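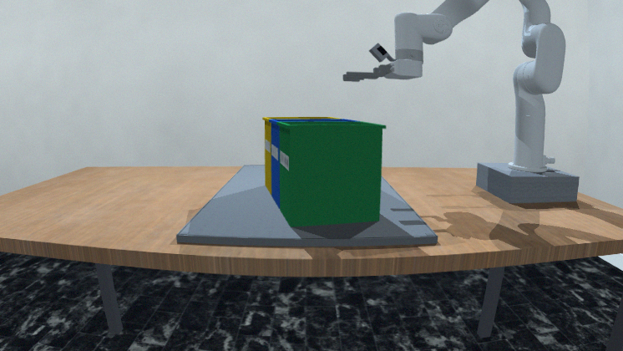

**Call for participants: simulated sorting trials, Clolier project**

Grarach is looking for 50 people to judge whether a robot arm can yet be trusted with sorting jobs at home or in a stockroom. The work covers waste, laundry and returned goods. No robotics background is needed. Experience of shop-floor or cleaning work is preferred.

Participants watch simulated runs and score each one against a written standard: correct bin, clean release, no contact with the rim. The present set holds 2,816 runs, all made with green, blue and yellow bins standing side by side.
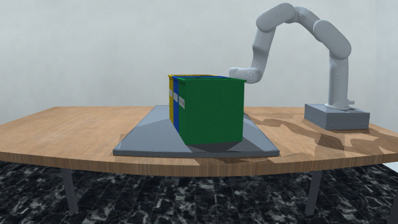

Scoring is done remotely in sessions of 31 runs. Each participant completes at least 700 runs by the end of August. Two people score every run independently, and disagreements go to Kusum Uniyal for a third reading.

Requirements:

- reliable colour vision
- a screen larger than a tablet
- written English sufficient for short fault notes

Payment is per completed session. Apply in writing to Nisha Saxena, Grarach, stating your current or most recent job and the hours you can offer.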